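3.2 Surface patterns and reading comfort

The second part of the study dealt with printed surfaces in rooms where people read or do close work by hand. Earlier work on visual comfort has mostly used striped test cards, which are easy to control but look little like anything found in a home. Vergara and Huamán argued that household patterns should be tested directly, and we followed their approach.

Patterns were sorted by contrast and by repeat. A low-contrast pattern uses pale colors on a pale ground, with motifs placed far enough apart that the eye does not group them into lines. Table coverings sold for children's rooms often fall in this class, with planets, gold stars, hearts and butterflies on white.

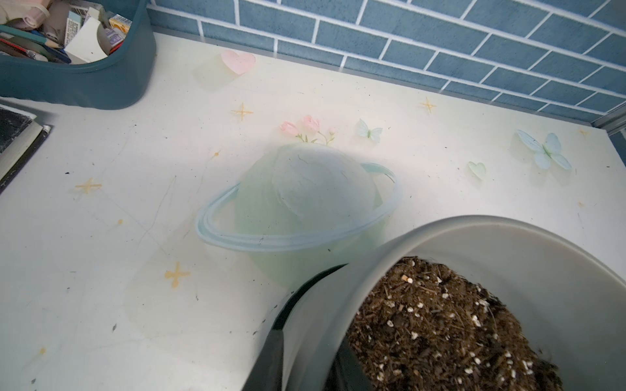 3.3 Regular repeats on walls

Wall coverings were treated separately. A reader looks down at a table but meets the wall only when looking up, so the wall is seen for short periods and from farther away. The repeat matters more at that distance. Brick patterns have a strong horizontal repeat, and the thin light lines between the bricks raise the contrast at each edge.

Participants read a printed passage for 40 minutes in each of 2 rooms, with a short break between them. They rated eye strain on a scale of 1 to 5 before and after reading. The rooms had the same lamps and the same chair. Sessions booked for Saturday were held in the morning only, when the street outside was quieter.

Mixed settings, with a regular pattern on the walls and a loose floral one on the horizontal surface, were coded under both headings (Figure 2). Huamán suggested a single combined score for these settings. We did not adopt it, as the two surfaces are seen at different angles and a single score would hide which of them a rating referred to. 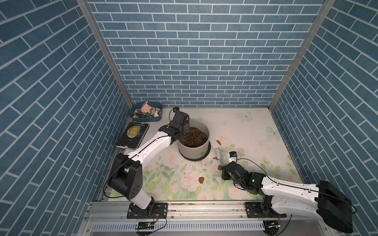 Figure 2. Blue brick-pattern wall covering with a pale floral mat.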